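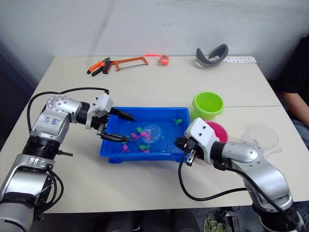 The Orkel Street Household Letter, No. 6, page 4

WATER TOYS: KEEPING THEM CLEAN, AND KEEPING THE FLOOR DRY
by Ilgın Demirtaş

I have been fond of a tray of water on a table ever since my own two were small, and now that the grandchildren come over I have gone right back to it. You don't need a water table with legs and a drain plug (we had one of those, and it lived behind the garage from 2000 until the legs rusted). A shallow plastic tray with a raised rim will do everything you want. Ours is bright blue, like the one at the top of the page, and I do think a strong color helps, as pink and green toys show up against it so nicely and you can find the last one when it's time to put them all away.

Set the tray well in from the edges of the table. I like the table pushed up against a wall, too, so there is one less side for the water to run off. If your table is made of two sections, or has a leaf in it, look where the seam runs before you fill anything! Water finds a seam in no time and then drips onto your socks. Slide the tray to one side of it if you can, and if you can't, lay a folded bath towel underneath.

Fill the tray where it is going to stay. I know it seems quicker to fill it at the sink and carry it over, but a shallow tray slops over its rim at the first step, and I have mopped my hallway enough times to say so. Carry the water in a pitcher and stop well short of the rim. Small figures don't need much depth, and little hands going in and out will raise the level more than you'd think.

Now for the washing, which is what Mrs. Kaczorowski from the next block wrote in to ask. For solid plastic figures, a squirt of dish soap in warm water and an old soft toothbrush are plenty. Do the faces and the creases under the arms, then rinse in clear water until the bubbles are gone. Hollow toys with a hole in the bottom are another matter. Squeeze them out hard, stand them hole side down on a rack overnight, and squeeze them again in the morning. If anything black comes out, I'm afraid the toy should go in the trash. Once we have a clean one in the house I seal the hole with a dab of waterproof glue and let it cure fully before it goes near a child.

The tray wants a wash as well. Tip it out slowly from one corner, wipe around the inside of the rim where the scum likes to sit, and dry it before you put it away. I used to stack mine wet in the cupboard, and by September it smelled like a pond. These days it leans on its side behind the laundry door with the toys in a mesh onion bag hung on the same hook, and they dry beautifully that way.

And please, as you always do with water, stay right there with the little ones the whole time, even when it's only an inch deep. Let the phone ring.

Next issue: getting candle wax out of a tablecloth, and a reader's way with squeaky drawers.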